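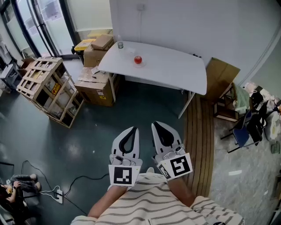

Chapter 2
When the Work Changes Hands

After studying this chapter, the student should be able to:

explain the difference between replacing a job and replacing a task
describe new kinds of work that appear when a machine is introduced
discuss who should be asked before a workplace is automated, and at which moment
read a simple work plan and find in it the tasks which were moved, added or lost

Key terms: task, job, demonstration, tacit skill, handover, pace of work

2.1 A morning at Amden

The company Wollano sends household goods by post from a building in Amden. In the year before our case begins, 42 people worked there on the packing floor. They took the goods from the shelves, put them in boxes, closed the boxes and placed them on the trolleys. In August, which is for them a busy month, the floor sent out 3,034 boxes on its best day.

Gopinath Acharya had been a packer there for many years when the manager told the morning team that a part of the packing would be done by robot arms. He remembers that the meeting was short. "They told us the date and they told us the place where the arms will stand," he says. "I asked who will teach them to pack. The manager thought I was making a joke."

It was a serious question, and this chapter begins from it. A packer knows many things which are not written in any instruction. He knows how hard a thin glass can be held. He knows that a heavy lid should go to the bottom of the box, and that a bag with a weak corner must be lifted from the other side. Knowledge of this kind is called tacit skill. The person has it in the hands, and often cannot put it into words when somebody asks.

2.2 Teaching by showing

In older factories, an engineer wrote every movement of the machine as a list of positions. This method is still good where the same part comes always in the same direction. It is much less good for a shelf with 2,000 different articles. For such work many companies now use demonstration: a person does the task, the movements are recorded, and a computer program learns from a large number of such recordings.

Often the person does not touch the goods with the fingers during the recording. He or she holds a gripper in each hand, made in a similar shape to the gripper of the robot, and does the task through it. A camera on the tool records what is in front of the fingers. Printed black-and-white markers may be fixed to the tools, so that the program can calculate where each one is in the room.
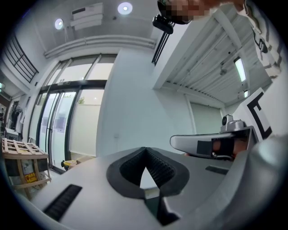

Figure 2.1 Grippers for use in the hand. A small camera is mounted on top of the one on the right, and a printed marker stands behind it.

A new demonstrator needs some time to become used to such a tool. The fingers of the tool are longer than human fingers, and the feeling of the object is weaker. Acharya was among the first packers at Amden who tried it, and he says that in the first week he was slower than an apprentice. Later he found that he had to think about movements which he had not thought about for years. He began to open the tool earlier, and to wait a moment before he lifted.

We should notice what happened to his job. The task of packing was partly taken away from him. The task of showing was added. His contract, however, still said "packer", and his wage was still counted by the number of boxes. In the months when he demonstrated, he earned less than before. The company changed this only after the team had complained twice. 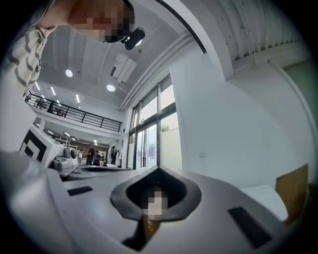

Photo: Muthu Marar

2.3 Jobs and tasks

People often ask how many jobs a machine will take. For the study of one workplace this question is too large. It is more useful to write down all the tasks of one working day and to ask about every task separately. In the list of the Amden packers, four groups could be seen.

Tasks moved to the machine. These were mainly the lifting of single articles from the tray and their placing in the box.

Tasks which stayed. The closing of unusual boxes stayed with people, and also the checking of broken goods.

Tasks added. Somebody must demonstrate new articles, clean the grippers, and stop the arm when a box has fallen.

Tasks lost. Before, two packers stood at each table and talked during the work, and a new worker learned by standing next to an old one. When the tables were separated, this teaching had no place any more. It was not written in any plan, and so it was not missed until the next group of new workers arrived.

The fourth group deserves special attention. A manager who looks only at the written description of a job will not find it there. The workers can usually name it if they are asked early enough.

Before you read further

Choose a workplace which you know well, for example a shop, a kitchen or an office. Write down the tasks of one person there from the beginning of the day until lunch. Put a mark beside every task that this person learned by watching another person. Keep your list, as you will need it again in section 2.5, where we return to Amden and look at the agreement on pay which was signed there.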